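3.2 Sorting and pairing after the wash

The households in Tulville and Zestcombe differed little in how often they washed, but a good deal in what they did once the machine had stopped. In both towns the washing diary asked people to write down when a load was finished, when it was dry and when the last item in it had been put away. The third of these times was the one most often left blank. Where it was filled in, the gap between dry and put away was longer than the washing and drying together in 59 of the loads recorded.

Small items accounted for most of the delay. Shirts, towels and bedding were usually folded straight from the line or the airer, often by whoever took them down. Socks were put to one side. Several people kept a bag or a drawer for them and only dealt with it when somebody ran out. One respondent in Tulville wrote that she had 'a sock evening' when there was something good on the radio, and that no other part of the washing had an evening of its own.

We asked each household to show us the socks that were waiting to be sorted on the day of the visit. Plain black socks were the hardest to pair, as people had bought them at different times and they had faded by different amounts. Patterned socks were quicker to match but were more often found alone. Low-cut striped socks in black and white (Figure 1) fell between the two: the stripes made them easy to pick out of a pile, but where a household owned several similar pairs people turned them over more than once to compare the heel and toe.
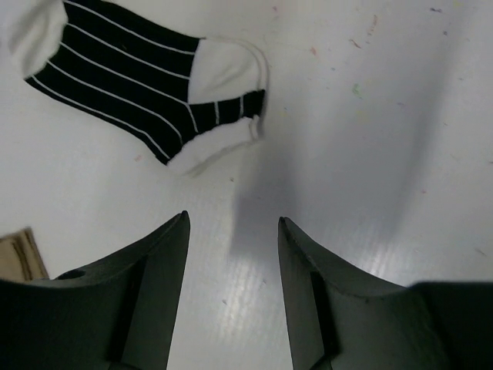
Respondents gave three main accounts of where single socks went. The most common was that the other one was still in the house, in a bed, a sports bag or a trouser leg. The second was that it had been put away with another person's clothes. The third, given mainly by those who used the shared laundry at Tapia Court, was that it had been left in a machine. We could check only the last of these. The shared laundry kept a box for items left behind, and over the period of the study it took in 205 socks, of which very few were claimed. Residents told us they knew about the box but did not think a sock was worth the walk.

Few people threw a single sock away at once. Most kept it for some time in case the other turned up, and the time varied more between members of the same household than between households. Children's socks were given up soonest. Wool and walking socks were kept longest, which people put down to what they had cost. In two homes single socks had been moved from one address to another.

3.3 Folding

There was more agreement on folding than we had expected from the pilot interviews. Godoy's coding of the interview notes gave two main methods. In the first, the pair is laid flat, one on top of the other, and folded in half. In the second, the cuff of one sock is turned back over both to make a ball. People who used the second method had nearly always learnt it from a parent. People who used the first had more often taken it up as adults, and some gave a reason for the change - most often that turning the cuff made the ribbing go slack.

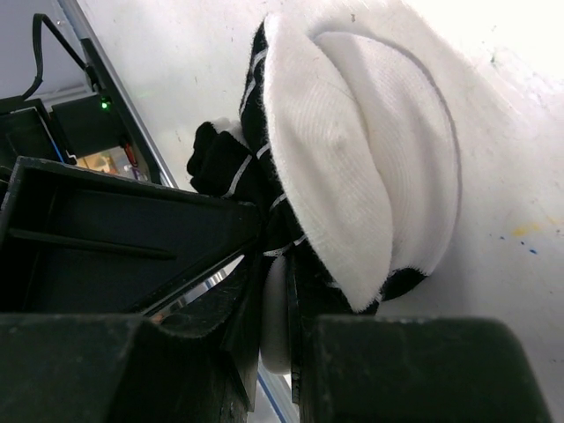

We have no measurements that would settle whether the ribbing does go slack, and the question was outside the scope of the study. It is worth noting, however, that the belief affected what people bought. Those who folded flat were more likely to mention the cuff when asked what made them replace a pair, while those who made a ball talked about holes in the heel.

Who did the folding was less evenly spread than who did the washing. In homes with two or more adults, loading the machine was often shared, but the sorting of small items fell to one person in most cases. Pugh, who carried out the Zestcombe interviews, found that this person could usually say which socks belonged to whom without looking closely, and that others in the home relied on it. When that person was away, the bag simply filled up.

These results should be read with some care. Of the 400 diaries sent out, 300 came back in a state we could use, and homes with a backlog of washing may have been less willing to return theirs. The diary also did not separate loads washed for one person from loads washed for the whole household, so the delay for each person cannot be worked out. We return to this point in Section 5.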